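Residents > Laundry Services > Guides > Washing Knitwear by Hand

Washing Knitwear by Hand

This guide applies to residents of Weruvine and Drellard halls. It explains how to wash sweaters, cardigans, and other knitted items in the utility sinks on each floor. Items marked "dry clean only" should be taken to the service desk in Jaramillo Hall.

Before You Start

Read the care label on each garment. Turn the garment inside out, empty any pockets, and fasten all buttons. Check the cuffs and the neckline for pulled threads. A loose stitch should be secured with a needle and matching thread before the garment goes into water. 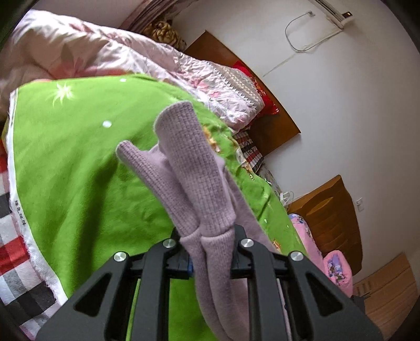 Ribbed cuffs on a lavender knit.

Ribbing stretches more easily than the body of a garment and should not be used as a handle once the garment is wet. Sort items by color and wash dark or newly purchased items separately.

Washing

1. Clean the sink and rinse it fully. Traces of bleach from earlier use can damage wool.

2. Fill the sink with cool water to the lower line. This line marks 2 gallons.

3. Add one capful of mild liquid detergent and stir until it has dissolved. Powder is not recommended for wool.

4. Place the garment in the water and press down gently until it is soaked through. Do not rub, twist, or scrub.

5. Leave the garment to soak for ten minutes. Heavily soiled items may be left for twenty.

6. Drain the sink and press the garment against the side to release the water. Refill with cool water and rinse until no suds remain. Two rinses are usually enough.

Removing Water

Support the full weight of the garment with both hands when lifting it from the sink. Lay it on a clean, dry towel, roll the towel up from one end, and press along the roll. Repeat with a second towel if needed. The spin dryers in the Tendlow annex may be used for cotton knits only.

Drying

Knitwear must be dried flat. Hanging a wet sweater will lengthen the sleeves and distort the shoulders. Choose a level surface away from radiators and direct sun, and protect it with a dry towel. Smooth the garment into its original shape, working from the center outward. 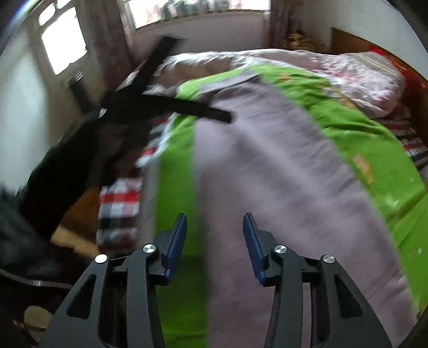
Turn the garment over once the upper side feels dry. Thick knits may need two full days. Drying racks may be borrowed from the service desk and should be returned within 70 hours.

Storage

Fold knitwear and place it in a drawer or on a shelf. Garments should be completely dry before they are put away. Those that will not be worn for a season should be kept in a closed cotton bag.

Sink faults and blocked drains should be reported to the service desk at extension 774.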